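Sultden Anglers Help Board
Boats and Charters: First-time guests

Half day or full day on the bay with a kid who gets seasick?

Posted by Vega Prieto

Hi all, I've been reading this board for a good while and finally have something to ask. My father-in-law is coming to stay with us in November and he has his heart set on a guided trip out of Rivas for redfish and speckled trout. It would be him, me, and my son, who is nine and loves fishing off the pier more than just about anything in the world. The trouble is that the last time we took him out on open water (a friend's boat, a bit of a windy day) he turned green inside of an hour and spent the rest of the morning lying on a cooler.

The captain we've been talking to offers a half day or a full day. The full day costs $400 more, which is a lot of money for us, but my father-in-law is offering to pay the difference and I think he would be a little let down with the short trip. The captain was very nice on the phone and said the boat is a bay boat with a T-top, so there's shade, and that he mostly stays in protected water. I forgot to ask what "mostly" means!

So would you book the half day and be safe, or the full day and hope? Also, is morning or afternoon better for a kid with a touchy stomach? And is there anything I should be asking the captain before I send the deposit? Thank you so much in advance, you have all been a big help to me without even knowing it.

Encarnación Arrieta

Hello Vega, and welcome! I raised two kids who got seasick and both of them fish with me to this day, so please don't lose heart.

Book the half day, and book the morning. By early afternoon the sea breeze usually fills in on our side of the bay and you get that short, steep chop that bothers people far more than a big slow swell does. Most half days leave at first light and are back before lunch, so your son gets the calm part of the day and the best part of the trout bite, and you all get a nice nap afterward. If your father-in-law wants more, a lot of captains will drop two of you back at the dock and take the third out again for the afternoon — but you have to ask when you book, and you have to expect to pay for it.

Now, here is what I would ask your captain before any money changes hands.

Where does he go when the wind is out of the north? A captain who knows the bay will have an answer ready, like the back side of Cidora Island or one of the creeks. If he tells you he just goes anyway, keep looking. A bay boat is a lovely ride for its size, but it still bounces when you run it across open water.

What is his weather policy? You want to hear that you can move the date without losing your deposit, and you want it in an email. Ask who makes the call and by what time the night before.

Does he have a life jacket in a child's size? They should, and most do, but I always brought our own. A nine-year-old who is swimming around in an adult medium is not going to be comfortable or safe.

Can your son sit near the back? The stern moves a good deal less than the bow. Have him look at the shoreline, and keep him off the phone, please. Looking down is what does it, and that goes for picking at a tangled reel too.

As for food, I never had luck with an empty stomach. Toast and a banana, or dry cereal, a good hour before you leave, and then crackers and small sips of water all morning. Talk to his doctor or pharmacist about the motion sickness medicine, as some kinds aren't meant for children, and try it on a day at home first so you know whether it makes him sleepy.
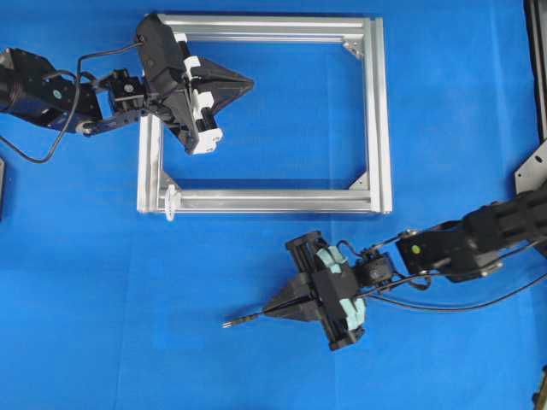

Godfrey Minja

Full day. You're already paying for the guide to hook up and drive, and the extra hours are where the good fish come from. Kids get over it. Mine did.

Olaia Robles

I agree with nearly everything Encarnación wrote, and I have to disagree with Godfrey a little (sorry, Godfrey, I know you love your full days). Once a child is really sick on a boat he doesn't tend to get over it until his feet are on the ground, and six hours is a very long time to wait for that. We did it with my niece and she wouldn't go near a boat for two summers.

What worked for us in the end was a practice run. Estíbaliz Miranda, who used to answer a lot of questions on this board, told me to put her on the Serkosus ferry first, out and back, sitting outside in the fresh air with some ginger candy. It costs very little and you'll learn a great deal about how your son is going to do. If he's happy on the ferry on a breezy day, he'll be fine tucked in behind the island in a bay boat.

One more thing, about your father-in-law. I would just tell him the reason. Mine was grumpy about a short trip too, right up until my niece caught a redfish 3 inches longer than his, and then he wanted pictures of her with it from every side. Grandfathers are mostly there for the kid, in my experience.

If you can pick your day, try for something in the middle of the week. We went on a Wednesday and the ramp was so quiet that the captain let her help with the bow line and take her time about it. Do tip the captain, and a bit extra if he's patient with your boy, and please come back and let us know how it went!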